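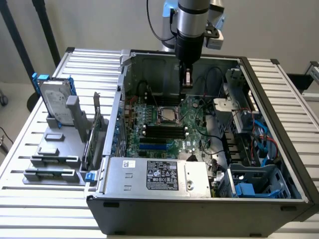

The Gulanero after-school robotics club has had a lovely, busy stretch, and I keep promising Bronwyn Ashby that I'll write it up properly, so here goes! Our older students have taken on what they call the Cliso project, which means teaching the arm to put a desktop computer together one piece at a time. They started with the tower on its side and the panel off, with the processor in its socket and all four memory slots still empty, and the gray 3D-printed holder next to it keeps the hard drive and an expansion card standing up where the gripper can get at them. Lining everything up takes far more patience than I would ever have (I can barely thread a needle), but they stay with it, and the younger ones love to come and watch.

We've raised $400 of the $2,000 we need to take the team to the Pornico meet in November, and every bit helps. Bronwyn has room for three more students, so do send her a note if your child is curious.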